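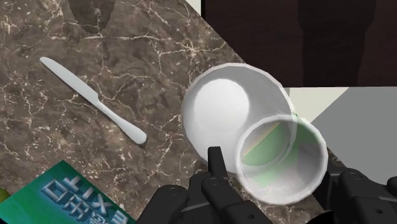
Fig. 3. Table knife on brown marble.

3. Putting up the Fillero seed feeder

Before you start, check that the tube, the base tray, the lid and the hanging wire are all in the box. The pole and bracket are sold separately.

3.1 Choosing a place

1. Pick a spot where you can see the feeder from indoors and reach it easily for cleaning.
2. Keep it at least two metres from dense shrubs, where cats can wait out of sight.
3. Hang it either within one metre of a window or well away from the glass. Birds taking off from a feeder at a middling distance can hit a pane at full speed.

Caution: do not hang the feeder from a cable, a gutter or a dead branch. A full tube with a wet tray weighs more than you might expect.

3.2 Filling

4. Turn the lid a quarter turn to the left and slide it up the wire.
5. Pour in 500 g of seed. For the first week, use 100 g a day until the birds have found it.
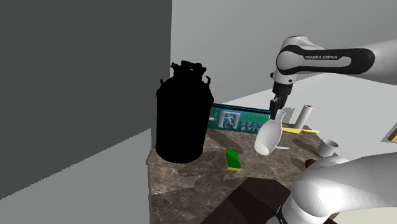 6. Slide the lid down and turn it to the right until it clicks. If it does not click, look for seed caught in the rim.
7. Shake the tube gently so that seed drops to all the ports.

Note: whole peanuts will block the ports. Use the Fillero mesh tube for these, and do not put out salted nuts of any kind.

3.3 Cleaning

8. Empty the feeder every 7 days, or sooner if the seed is damp or has clumped together.
9. Unscrew the base tray and scrub all the parts in warm soapy water. Wear gloves, and keep a brush for this job only.
10. Rinse well and let everything dry fully before refilling.

Caution: if you see fluffed-up or sleepy birds near the feeder, take it down, clean it and stop feeding for at least two weeks. 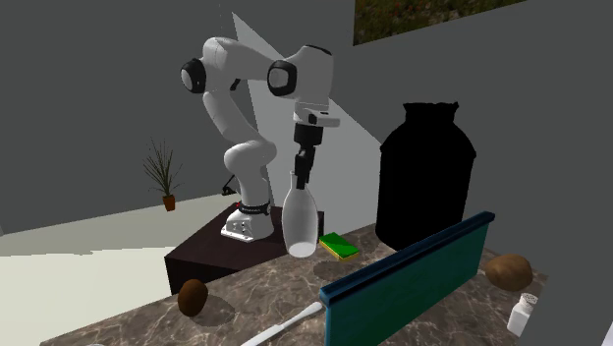 Can I leave the feeder up all summer?
The feeder can stay up all year, but from May onwards put in smaller amounts so that seed does not go stale in the tube. Clean the tray more often in warm weather.

For spare lids and ports, see section 7.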